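Skudell Guest House, Zatstead
Arrival Road, Parking and Entrance Checklist
Last updated: December

Walk the route on foot from the Bovport road turning to the front door. Mark each item OK, Fix or Closed, and write a comment for anything that isn't OK.

Approach from the road

1. Direction sign at the Bovport turning. Readable from both sides.
Fix. Ivy over the arrow when coming from Zatstead. Cut back and check again next round.

2. Sign at Adams Lane.
OK. Post straightened after the last check.

3. Lane surface, Adams Lane to the gate.
Fix. Pothole on the left, 70 feet before the gate. Cone placed. Guests with low cars should be told at booking.

4. Passing place clear.
OK.

Parking lot

5. Bay lines visible after dark.
Fix. Bays 1 to 3 worn away at the wall end. Repaint when dry.

6. Accessible bay free of bins and deliveries.
OK. Bakery crates were there at 7 a.m., gone by 8.

7. Lot lights on timer.
OK. Timer was still on summer hours and has been reset.

8. Drain by the exit.
OK. Leaves cleared. Needs doing weekly until the trees are bare.

9. Overflow parking in the field.
Closed. Ground too soft. Send late arrivals to the public lot in Zatstead, over 100 spaces, a short walk back along the river path.

Path and front door

10. Path from lot to door, no loose slabs.
Fix. Second slab from the step rocks. Sand under it has washed out.

11. Handrail on the ramp.
OK. Tight at both ends.

12. Door keypad and late arrival instructions.
OK. Code changed. The printed card still says to turn right after the bridge, and it should say left. Reprint before the weekend guests.

13. Emergency phone number posted in the porch.
OK. Extension 254 tested, rings at the desk.

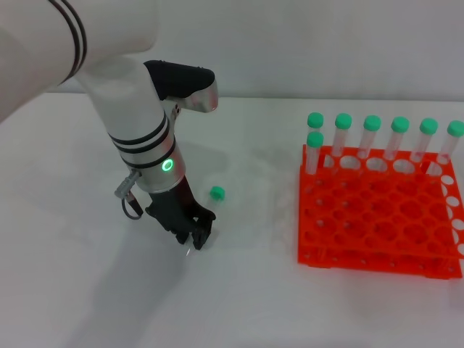 Carried over to next check

Items 1, 3, 5 and 10. Item 9 stays closed until spring. Gravel for the lane has been ordered from Bovport, with no delivery date yet.

Contact the front desk | © Skudell Guest House | Back to top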